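About us

Soso. Small firm, two units behind the old dairy, bars our only trade. Cut, painted, sorted, sent out. Started as Pisier & Ó Dubhghaill, changed the name when the sign wouldn't fit over the door.

Red and dark green are the colours most people ask for, others to order. Shortest order 20 bars, longest so far 850, that one went to Hirkska and took us most of June. Mixed bins no problem, just say so when you ring. Collection weekdays untill four, side gate, bring your order number.

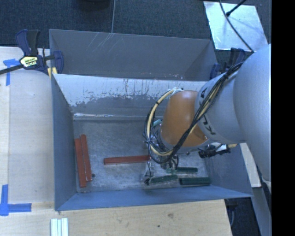
Hirkska wrote back that the colours matched the first lot and could they have the same again, only shorter. Yes they could. Prices by phone, we dont keep a list on here.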